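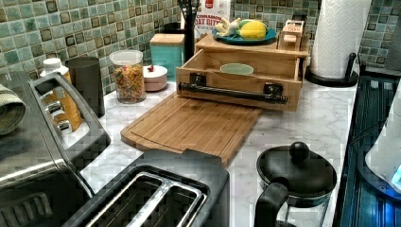 Sun 9 March

Counter inventory, left to right. Toaster oven stays at the left end, three knobs on the control column, olive towel folded over the top corner. The towel needs a hook. Textured weave, holds crumbs. Moved to the list for the next wash.

Back row along the tile: bottle with the white cap, dark gray tumbler, cereal jar, small round container with the red knob, teal canister, black utensil holder. The cinnamon oat box leans behind the utensils and should go in the cupboard once there is a shelf for it. The jar is the better system. Lid seals, contents visible, no bag to fold.

The light wood organizer takes up the center. Joanne argues for moving it to the wall by the door. Measured that wall after lunch: 83 cm clear, less 20 for the door swing. It would fit. The objection is access, as everything in it gets used at the counter. Left it where it is until she is back from Wirkport.

Grout behind the canister last cleaned in November. Mixed greens in the mosaic hide most of it, the olive-brown squares especially. Tested one row with baking soda and a toothbrush. Slow.

Euan called re: the shelf brackets. Two in stock at Probert, two on order. Will collect all four together.

Still to do: descale kettle, label canister, find the drill bit Hnat returned.

2 comments · 0 shares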